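Torre de sobremesa Tavthorpe T-633, reacondicionada, sin procesador

Referencia: 633-B
Precio: 63 € (IVA incluido)
Envío a península y Baleares: consultar en el carrito

Si ha llegado hasta esta página, es probable que tenga un procesador guardado en un cajón esperando casa, o que ande buscando una caja seria y bien pensada para aprender a montar ordenadores sin gastarse un dineral. En Sakley le tenemos mucho cariño a esta torre (la hemos abierto tantas veces que ya nos sabemos de memoria dónde va cada tornillo) y nos alegra poder ofrecerla otra vez en la tienda, después de haberla tenido agotada desde julio.

La T-633 viene de oficinas, donde ha llevado una vida bastante tranquila, y se vende como equipo base: caja, placa, fuente de alimentación y cableado interno. El procesador, la memoria y el disco los pone usted, y si no los tiene se los buscamos nosotros con mucho gusto. Lo que más nos gusta es lo cómodo que resulta trabajar en ella. Se tumba sobre la mesa, se retira el panel lateral y queda todo a mano, con la fuente a lo largo de la parte baja y el zócalo bien despejado, así que hasta unas manos grandes como las mías se apañan sin pelearse con los cables.

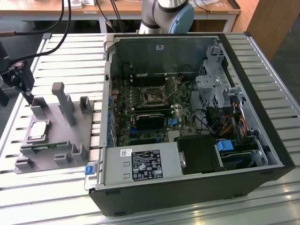

Interior de la torre sin el panel lateral, con el zócalo del procesador vacío y las cuatro ranuras de memoria.

Otro detalle que se agradece muchísimo son las piezas azules: la pestaña de la bandeja de unidades y la pequeña que lleva la fuente en una esquina se localizan enseguida, incluso con poca luz. ¡Ojalá todos los fabricantes fueran igual de considerados!

Qué incluye

Caja negra con su panel lateral
Placa base con cuatro ranuras de memoria
Fuente de alimentación y cableado interno
Cable de corriente de 149 cm
Hoja de montaje en español, escrita por Simone Teixeira

No incluye procesador, disipador de procesador, memoria, disco ni sistema operativo.

Antes de comprar

Escríbanos el modelo exacto de su procesador y Hryhorii Yatsenko, de nuestro taller, le confirmará si es compatible. Suele contestar en el mismo día. Le rogamos también que no toque los contactos del zócalo con los dedos: los pines son delicados y los daños por manipulación quedan fuera de la garantía. Al tratarse de equipos usados, puede haber pequeñas marcas en la carcasa.

También le puede interesar

Kit de pasta térmica y paños Lurnen
Juego de destornilladores Myung, 26 piezas

Ficha revisada el 2/8/19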